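3.2 Teleoperated demonstrations in simulation

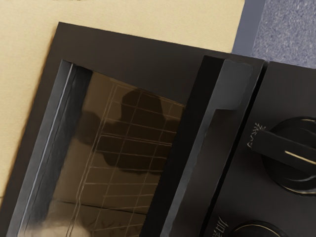 Figure 2. Rendered view of the countertop oven used in the door and knob tasks. The long black handle runs beside the tinted window; the round knobs sit on the control panel.

We collected 170 demonstrations by remote control in the Golura simulator. Each one covers two subtasks: pulling the door open by its handle and turning the upper knob to a target angle. The operator steers the gripper pose with a handheld controller, and the commands are logged together with the rendered images. Trials in which the gripper lost the handle were kept but labeled as failed.

Knob angle is read from the simulator state and is used only for scoring. The policy receives images and joint positions. Dark, reflective surfaces such as the door window were left unchanged during training.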